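January 30, 2020

I came home from the gym at Fekley one hour ago and my left shin is already blue. I want to write down the evening before I forget which mistakes I made, because my coach will ask me on the next training.

We did only low kicks and the check. In November I could not lift my knee in time at all. Tonight I checked maybe half of them, and my partner from the Odby club kicks hard, even when he promises to go light.
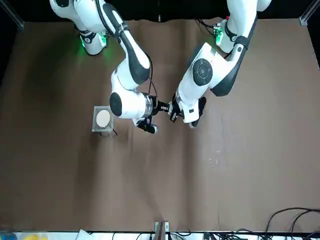
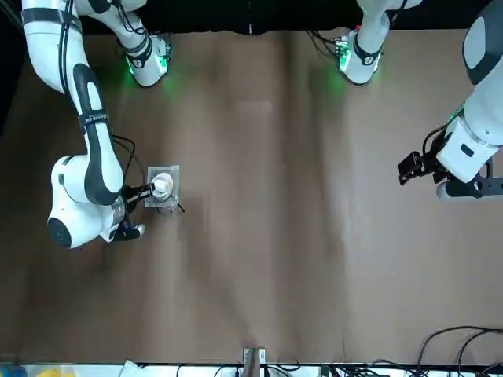

My problem is still the weight. I stand too much on the front foot, like a boxer, and then the leg is stuck to the floor when the kick arrives. The coach said to keep the heel a little up and to look at the chest, and for two rounds it worked well. In the third I was tired and looked at his feet again — a bad habit from my old gym in Nirari.

I weighed myself after the shower, 72 kilos is the limit and I am over it by more than I like. No, I will not write the number. The Yook tournament is in 24 days and there are 88 fighters on the list, 8 of them in my class. I have paid the fee, so I cannot change my mind now.

For tomorrow: skipping rope, easy bag work with the hands only, and ice on the shin before bed. I also need new wraps, the old ones smell terrible even after washing.

I am a little afraid of the tournament, but less than last week. Now soup, and then sleep.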